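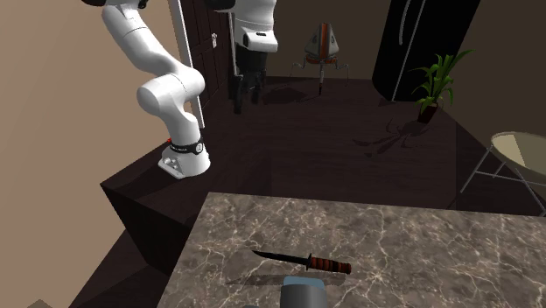
26th June, dye bench, Rudport

Came in on a Sunday to get the second madder vat done before the wool from Dritano has to go back. Itziar was here for the first hour and then left me to it.

Scoured two skeins yesterday evening, rinsed three times, left in the bucket overnight. Still a bit greasy near the ties. I retied them looser and gave them another go in warm water with a drop of the plain soap. Better.

Mordant: alum at the usual strength, no cream of tartar this time. Hugo Sepúlveda thinks the tartar is what pushed the last lot towards orange. I think it was the water. We have had this out before and the only way to settle it is to change one thing at a time, so tartar goes first and the water stays as it was.

Vat: 500 g ground madder from Valcárcel, soaked since Friday night. It smells more earthy than the old bag and the grind is coarser. Put it through the muslin twice and there was still grit at the bottom.

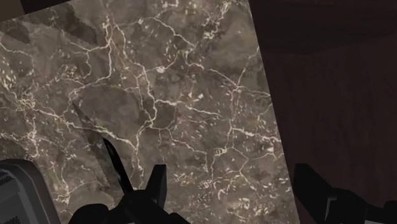
Brought the heat up slowly, over most of the morning. Held it well under a simmer. The old notes say it browns if it gets too hot and I believe them, having done it in the spring. Turned the skeins every 20 minutes with the long stick. The thermometer with the cracked cap reads high, so use the other one. I have put tape on the bad one but have not thrown it out.

First skein came out brick red, a little flat. Second one, left in for the whole afternoon, is deeper and more even, though there is a pale band where the tie was. Washed a short length of each. The rinse ran pink for a long time and then cleared. Both hung in the passage, out of the sun.
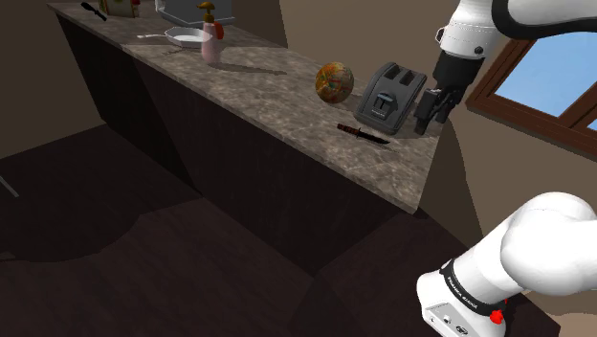
Iron dip next, on the offcuts only. Itziar wants a brown that will sit with stone and pale wood, for the kitchen blinds in the Prenitik order, and the iron is the cheapest way to get there from madder. Made it up weak and gave each offcut a few seconds longer than the one before. The early ones are a dull plum. The last is almost as dark as a black toaster on a worktop, far too much for blinds that will hang over a long counter. The third or fourth is the one to show her. Labelled them on the back in pencil.

Used some 700 ml of the iron water. What is left is in the jar with the red lid, do not put wool in it without testing first.

To do: weigh the dry skeins. Light test on the window sill, half covered with card, to stay there till the end of July. Ask Hugo whether he kept any yarn from the orange batch. Order alum. Wash the long stick properly, it is marking everything.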